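To: Elvia Montes, Grusance
From: Jaqueline Hinojosa, Gaven
Date: 2024-09-02
Re: Gaven back catalog, second progress report

## Status

The work is on plan for audio and behind plan for transcripts. Spending is within the approved budget lines. We are asking for one change, a move of money between two existing lines, set out under "Budget" below.

The grant covers the repair and republication of 128 episodes of the Gaven electronics interview show, recorded before we moved to the Contreras studio. It pays for audio repair, corrected transcripts, part and document references for each episode, and a feed that stays readable by older podcast clients. New episodes are outside the grant and are not reported here.

## Audio repair

All source files have been copied from the old drives and checked against the checksums made at the first report. Three files failed the check. Two of them were recovered from the second copy. The third exists only as the published MP3, and we'll process it from that. The result will be worse than its neighbors, mostly in the top end, and the episode page will say what source was used.

The processing chain has not changed since March:

- split the guest and host tracks where both exist
- remove mains hum and its first harmonics with narrow notch filters
- reduce steady broadband noise, with the depth capped
- level each voice separately
- mix down to mono and set the final loudness to -16 LUFS for stereo players, -19 LUFS measured on the mono file
- export, tag and compute a new checksum

The cap on noise reduction was a point of discussion. At higher settings the tool takes out consonants along with the fan noise, and several guests recorded in labs with bench supplies running right next to them. We settled on a light setting and accepted that some room noise stays. A short listening check on car speakers and cheap earbuds supported the lighter setting; on studio monitors the difference was small.

The older phone interviews are a separate problem. The phone side has no content above the telephone band, and when the host side is left at full bandwidth the contrast is tiring. We now roll off the host track gently in those episodes. It's a matter of taste, and the unfiltered host tracks are kept in case somebody wants them later.

Echo cancellation artifacts in the early internet calls can't be removed with the tools we have. Where a word is lost, the transcript carries [unclear] and the audio is left alone. We don't patch in words.

## Transcripts

Machine transcripts exist for the whole catalog. Human correction is the slow part. At the first report we planned for one correction pass per episode, with a spot check. In practice, the technical episodes need a second pass by someone who knows electronics, and we did not budget for that.

The errors are predictable. Part numbers come out as ordinary numbers or as words. "Op amp" is usually right, "LDO" is usually wrong. Units are dropped or swapped, with milliamps and microamps the most common pair. A swapped unit reads smoothly, so a general proofreader has no reason to stop at it. In an episode on battery life it can reverse the guest's whole argument.

We have taken two steps:

1. The correction guide now has a section on units and prefixes. Editors mark every quantity and check it against the audio, even where the text looks right.
2. Sileck, our in-house checking script, compares each transcript with a word list of part families, bus names, connector types and tool names. It flags near misses for an editor to look at. It does not change any text by itself.

The Sileck word list stands at 402 entries. It was built by hand from the show notes and from the first corrected transcripts. Longer isn't always better. When we tried a list taken from a distributor catalog, the flags were so frequent that editors began to skip them, and we went back to the short one.

Sileck still has trouble with spoken abbreviations. Guests say "squared" for I2C in several ways, and some say the letters. Each spoken form has to be entered as its own pattern. SPI is fine. CAN produces a flag on every use of the ordinary verb, so that entry is now limited to places where "bus," "frame" or "node" appears within a few words.

Speaker labels are reliable for one host and one guest. Panel episodes with more than one guest are labeled by hand.

## Episode references

Each republished page gets a reference block listing the parts, standards and documents named in the conversation. For parts that are out of production, the page says so and gives the date we checked. We don't suggest replacements. An early draft did, and a reader pointed out that a pin-compatible part we had listed had a different enable polarity. The feature was dropped.

Dead links are the main cost here. Many guests mentioned personal project pages that no longer exist. Where an archived copy is available, we link to it. Where it isn't, the title and the original address are printed as plain text, with no link.

We wrote to past guests to ask whether they wanted a correction or a short update note on their page. Most replies were brief and gave permission. A few guests supplied corrections to what they had said on air, and those run as dated notes under the transcript. The transcript itself keeps the spoken words. One guest asked for a passage on a former employer to be taken out. We agreed, and the edit is stated on the page.

## Feed and hosting

The republished episodes keep their original GUIDs. This matters because most clients treat a new GUID as a new episode and would download the whole catalog again to every subscriber. We tested the feed on a private address with a mix of current and older clients. One older client ignores the GUID and compares the enclosure URL instead, so the URLs have been kept as well and the new files are served from the old paths.

A side effect is that caches hold the old audio for a while after an episode is replaced. The file length in the feed then disagrees with the file delivered, and some clients stop before the end. We shortened the cache lifetime on the audio directory ahead of the next batch and clear it by hand after each upload.

Chapter marks are included in the file and in a separate JSON file. Clients differ in which one they read. The two are generated from the same source, so they should agree.

Transcripts are published as WebVTT and as plain HTML on the episode page. The HTML version has no player dependency and can be searched from the site index.

## Studio time at Contreras

The grant pays for a share of studio time at Contreras, used for listening checks and for recording short spoken notes at the head of episodes with missing or damaged audio. The booking pattern works. The talkback line in the small room had an intermittent fault, traced to a cracked solder joint on a panel connector, and it has been reflowed. No grant money went into the repair.

## Budget

Audio repair is under its line, mainly because the drives were in better condition than we had assumed. Transcript correction is over its line for the reason given above. We ask Grusance to approve moving the unspent drive recovery money to transcript correction. The total stays the same. With the move we can pay for a technical second pass on the episodes that need it; without it, we'd do the second pass only on the power and radio episodes and publish the rest with a note.

A decision before the next batch would be useful — editors are booked per batch, and a late change means paying for time we can't use.

## Risks

| Risk | Effect | Action |
|---|---|---|
| Second pass not funded in full | Unit and part errors remain in some transcripts | Budget move requested |
| Technical editor unavailable | Batch delayed | Second editor being trained on the guide |
| Music rights in the oldest episodes | Intro may need to be replaced | Original license being traced |
| Old clients and feed size | Feed may be cut short | Paged feed ready for testing |

The music question is new. The intro used in the first episodes came from a library that has changed hands, and our copy of the license lacks its second page. If the terms can't be confirmed, we'll fade in after the intro. The content of the episodes isn't affected.

## Next period

- finish audio repair, including the MP3-only episode
- bring transcripts level with audio, if the budget move is approved
- test the paged feed with the same set of clients
- send Grusance the corrected guide and the Sileck word list, both under the open license named in the agreement 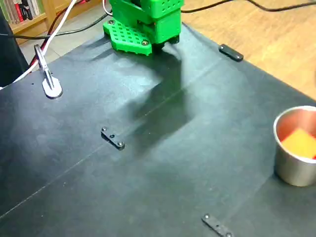 *Reading time: 7 minutes*

Questions on the audio chain, the transcript guide or the budget move can go to Jaqueline Hinojosa at Gaven. The batch schedule and the line-by-line spending sheet are sent separately.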